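Chapter 4
From Goal to Motion: Planning a Grasp

In the earlier chapters we treated the arm as a chain of joints and asked only where its tip would go. Now we give the arm a job. The planner in this chapter, called Skidau, receives a goal such as "pick up the banana" and must return a path and a grip that the controller can follow.
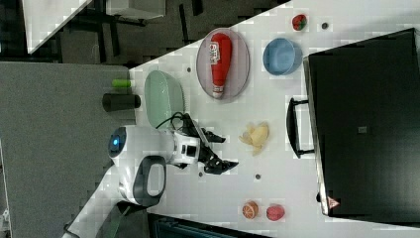
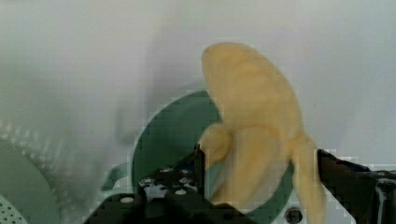 Figures 4.1 and 4.2. The peeled banana on the table, and between the two fingers.

A banana is a good first object for study. It is long, it is curved, and the open peel changes its outline, so a planner that sees every object as a simple box will choose poor places for the fingers. Skidau solves the problem in 2 stages. First it proposes many finger positions – 922 in the run we examine in Section 4.3 – and then it removes each one that would bring the gripper into a neighbouring object or into the table.

Ots, who read the draft of this chapter, objected to that order. Why propose a grasp at all, Ots asked, before knowing whether the arm can reach it? In the Mondenar toolkit the reach test runs first, and the list of candidates is much shorter when collision checking begins. The objection is a fair one, and we return to it in Section 4.4, where both orders are programmed and their running times compared.

Before you continue, make sure that you can transform a point from the camera's coordinates to the coordinates of the arm's base. If this is not yet easy for you, review the exercises at the end of Chapter 2.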